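# Chapter 4. Storing Fresh Food at Home

Before the refrigerator came to the villages near Grisach, each family had a cold room under the house. In it the potatoes lay in the dark, the apples stood on shelves with some space between them, and the cabbage hung from the roof by its root. Every person in the house knew which food had to be eaten in November and which could wait until spring.

In this chapter we study how fruits and vegetables continue to live after the harvest. They breathe, they lose water, and many of them give off a gas called ethylene. This gas makes other fruits ripen faster. For this reason an apple kept next to green tomatoes will help them to turn red, but the same apple will make a cucumber yellow and soft.

Edit Bognár asked 86 households in Grandau how they keep their food. Of these, 53 put the tomatoes in the refrigerator on the day of buying, and 33 kept them on the kitchen table. We will return to her results in Section 4.3, where we compare the taste after one week.

The choice of the container is also important. A closed box holds the moisture inside, and this is good for leaves and bad for berries.
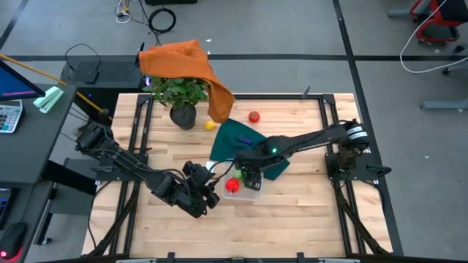
An open box lets the moisture go out, but the food dries sooner – a carrot can become soft in a few days. Many cooks put a paper towel on the bottom and change it when it feels damp.

**Words to learn in this chapter:** ripening, ethylene, moisture, mold, cold damage

**Before you read:** Write down where each fruit and vegetable is kept in your home. Keep this list, you will need it for the exercise in Section 4.2.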